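Reviews > Golf > Rangefinders

Treveo laser rangefinder: a full winter of weekend rounds

I bought the Treveo in February, after my old rangefinder fogged up for good on the back nine at Dronley, and I've now played enough golf with it to have proper opinions. I paid full price for it, which my wife brings up whenever I three-putt.
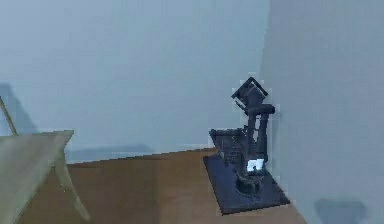
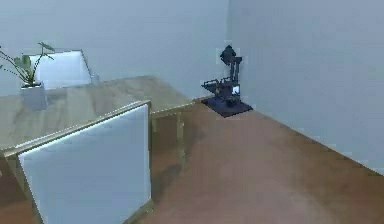
What it's like to use

It's quick! You point it, press the top button and there's a little buzz when it locks on to the flag. My old one would happily give me the gum trees behind the green (I airmailed a lot of par threes that way) and the Treveo has only done that to me when the flag was hanging limp with thick bush right behind it.

The slope setting is the bit I was most sceptical about. Our fifth is 314 metres and climbs the whole way, and I'd always hit one club short into it and blamed my swing. With slope on it told me to take one more, so I did, and I've been pin high there more often than not. You do need to switch slope off for comps at our club, and the switch is on the side where your playing partners can see it. Good idea, though it's stiff with cold fingers.

Range is claimed at 1,000 metres, but I can't think why I'd want to know. I can't hit it past 200 with the wind up my back.

The annoying bits

The case is rubbish. The zip catches on the lining and the clip came off my bag in the second week, so I've gone back to the case from my old Golob, which fits if you shove it. The focus ring is also very loose and moves every time you pull the thing out.

Junaid Gilani, who I play with most Saturdays, has the Turnwood, and we swapped for nine holes. His has the brighter display and it's easier to read at dusk, but it's heavier and took a couple of goes to find the flag on the long holes. He'd like mine for the speed and I'd like his for the case, so we swapped back.

Would I buy it again?

Yep, I reckon so, though I'd wait for a sale. The battery is still the one that came in the box. If you wear glasses, have a look through one in the shop first, as I have to push mine up onto my cap to see the whole display.

4 out of 5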